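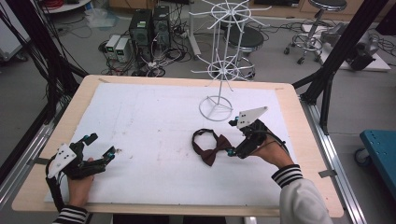

Esness school shop takes in bow ties ahead of concert season

ESNESS - The formalwear lending shop at Esness Community Hall has started adding bow ties and other small accessories to its shelves, after two years of lending only jackets, shirts and dresses.

The shop, which lends concert and graduation clothes to local students at no charge, will have the accessories ready to borrow in June. Families can pick up a tie at the same time as a jacket and return both together.

Gwawr Landeg, who runs the shop, said students had been asking for ties since it opened. Until now they were told to bring their own, and many came back to say they could not find one that matched or did not want to pay for something they would wear once.

"We had a boy last spring in a very good black suit and his grandfather's fishing tie," Landeg said. "He looked fine, but he would have taken a bow tie if we'd had one to give him."

The collection was built up over the winter from donations. The largest came from Clasano, a menswear store on Gollell Street that closed its rental counter and gave the shop 1,000 items from its back room, most of them bow ties, with cummerbunds and pocket squares making up the rest. Residents dropped off the others, bringing the total to 1,177.

Sorting is still under way. Each bow tie is checked for stains, loose stitching and a working fastener before it is tagged. Ties with a neck band are kept apart from clip-ons, and both are grouped by color. Black is the largest group, followed by navy and the dark reds and browns that the Esness High School choir wears.

Landeg said the neck bands cause more work than the bows. Old elastic goes slack, and the small metal hooks bend or go missing. Ties that need a new band go into a separate bin for mending, and those with stains that will not come out are cut up for fabric.

The finished ties will be shown on wire racks, where students can look through them by color. In a trial run with the choir this spring, ties were laid flat in drawers, and they came back tangled by the end of the first afternoon. Hanging them by the band also keeps the bow from being crushed.

Gunārs Lukoševičius, who teaches music at the high school, sent 18 singers to the trial. He said it took less time than he expected and that most of them had never worn a bow tie before.

"I spent the ten minutes before we went on showing people which way up it goes," he said. "Next time I'll do that the day before."

Lukoševičius has asked the shop to set aside a matching group for the summer concert so the front row does not end up in three different shades. Landeg said the shop can do that for school groups with two weeks' notice, but that single borrowers will choose from whatever is out that day.

Accessories can be kept for 4 nights, the same as other clothing. There is no deposit. Borrowers are asked not to wash or iron the ties at home, and to tell the desk if something has been spilled on one. Anyone who loses a tie will be asked to bring in a replacement of any color if they can.

The shop is still looking for longer neck bands, which were scarce among the donations, and for bow ties in children's sizes. It has enough white pocket squares and is not taking more. Neckties are also not being accepted for now, although Landeg said that could change in the fall if there is room.

Donations can be left at the side entrance of the hall, on Schumacher Road, whenever the building is open. Items should be clean and in a closed bag with the donor's name inside. The shop cannot pick up from homes.

Students from outside Esness can borrow if they attend a school in the district. A parent or teacher has to sign for anyone under 16. School groups that want to reserve ties for the June concerts should contact the hall office with the number of singers or players and the color needed.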